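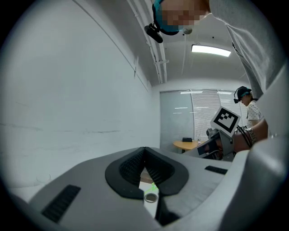
Mernden, March

Okay, so before you download anything: this is the readme for the Clesska handheld set, and a chunk of this release has a fault in it. I'm Abelardo Quintero, I packed the files, and I'm the one who missed it the first time through.

What went wrong

The wrist camera and the jaw encoder on our grippers run off separate clocks. They're meant to sync at power-on. On unit 4 the sync failed silently, so the recorder kept writing perfectly healthy-looking files while the jaw width slid further and further behind the video. By the end of a long take the fingers close on screen and the numbers say they're still wide open. Ugh!

I found it when a policy trained at Simard kept squeezing late. It would arrive at the cup, wait, and then clamp down on the rim (we lost a couple of cups that way, and the arm tripped its force limit more than once). I blamed the controller for far too long.

What's in the release

4,000 episodes, all recorded with handheld grippers. Of those, 500 came off unit 4. They're in the folder called suspect, and the default loader skips them. You can switch them on with include_suspect, but please don't train on jaw width from that folder. The video is fine, and so is the marker tracking, so if you only want poses, go ahead.

Faces are pixelated in the wide views. The lens is a fisheye, so you get a round picture with black corners, and the calibration file is in the calib folder. Don't crop before you undistort!

Checking your own copy

Run check_sync on any episode. It compares jaw motion in the video against the encoder and prints the lag in frames. Anything over 2 is bad and I'd like to hear about it, especially if it came from a unit other than 4.

Still open

The Wulthorpe takes were recorded on older firmware and I haven't been through them all. I don't have a proper fix for the sync either. For now the recorder refuses to start unless both clocks answer, and it beeps at you, loudly. Re-timed files for unit 4 will go in the next version if the drift turns out to be linear. My first plots look wobbly, so no promises.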